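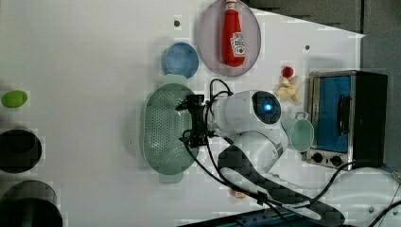 How I wash and sort a play kitchen in one evening

Play kitchen stuff gets grubby in a way you don't notice until you pick up a toy banana and it sticks to your hand. I do ours properly once a term, usually starting at 7 when the house has gone quiet, and I've got it down to something fairly painless.

What you need

A washing-up bowl, washing-up liquid, an old toothbrush, two tea towels and a bit of white vinegar. I use the Nostent brushes for the fiddly bits, but a toothbrush does the same job and costs nothing.

Step 1: Tip everything out and sort it

Clear a table and get the lot on it. I make one pile for things that hold food (bowls, plates, cups, the colander), one for the pretend food, and one for anything with a door, a knob or a battery. Don't start washing until you've done this, or you'll end up dunking something that really shouldn't be dunked. Ask me how I know!

Step 2: Wash the crockery

Warm soapy water, ten minutes' soak, then a quick wipe. Cups with little handles want the toothbrush right into the corner where the handle joins. Colanders are the worst of the bunch. Hold yours under the tap upside down first so the water pushes the muck back out of the holes, then scrub the inside in circles. If there's old play dough stuck in there, let it dry hard overnight and poke it out with a cocktail stick.

Step 3: The pretend food

Solid plastic fruit can go in with the crockery. Hollow pieces can't, or water gets in through the seam and sloshes about for weeks, so wipe those with a damp cloth and a drop of vinegar. Same goes for play bottles of ketchup and the like. Paper labels come off if you so much as look at them, so go round the edges gently.

Step 4: Ovens and anything with knobs

Cloth only, wrung right out. Open the door and do the inside, then run a cotton bud round behind each knob. My friend Gerardo Tagle swears by doing the glass with newspaper, and I have to admit it comes up lovely.

Step 5: Dry and put away

Spread everything on the tea towels and leave it till morning. I stand the cups upside down and turn them over once before bed.

When it goes back, I put plates flat at the bottom, bowls inside each other on top, and the food in its own tub (ours is a Lumanlan one with a clip lid). The colander never stacks with anything, so it lives on a hook.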